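# A day at the Binlow works fair

3/24/21

We got to Binlow a little after the gates opened, and the parking field was already half full! The fair takes over the old Duggan cannery once a year, and I've wanted to go ever since I heard they let you walk the whole bottling line. Entry was 5 dollars, which also gets you a cup of cider and a paper map that I folded wrong all day.

The first hall is all soap. Prarkmont makes its bars in the back room there, and the smell hits you from the stairs (lavender, then something like warm bread, then lavender again). They pour the mix into long trays, leave it overnight and slice it with a wire frame that looks like a giant egg cutter. I got to pull the handle once and I'm still pleased about it. The ends get sold by the bag, and I came home with 2 of those.

Past the soap you cross a yard to the jam kitchen, my favorite stop. Ladent cooks in open copper pans, and the woman stirring the plum batch let us lean right in and watch the bubbles change from small and fast to big and lazy. She tests it on a cold saucer, just like my grandmother did! They had 23 flavors on the tasting table and I tried far too many, going back for the quince again and again.

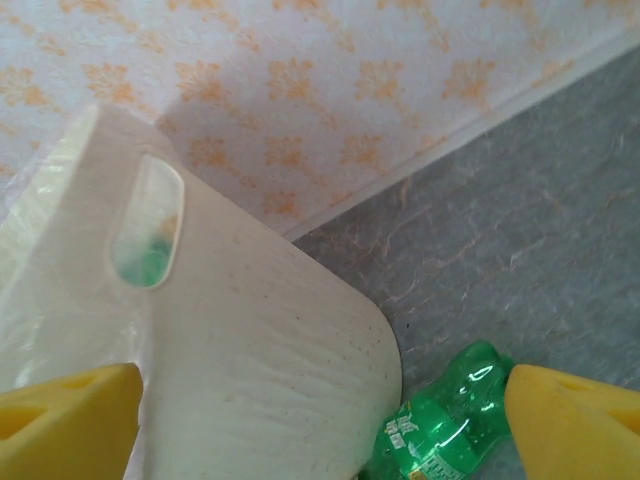
Another visitor at the tasting table told me the rhubarb beats the quince by a mile, and that I should come back in June when they make it from the first big picking. I'm not convinced, but I did buy a jar to find out.

The bottling line is at the far end, and it's loud in the best way. More than 500 bottles go through in one run, rattling along in single file, and you follow them on a raised walkway from the washer to the labels. Get there early, as the walkway is narrow and people (me included) don't want to move on.

Lunch was a potato pie from the cart by the gate, eaten standing up. The bus back to town leaves from the other side of the yard, next to the bike racks.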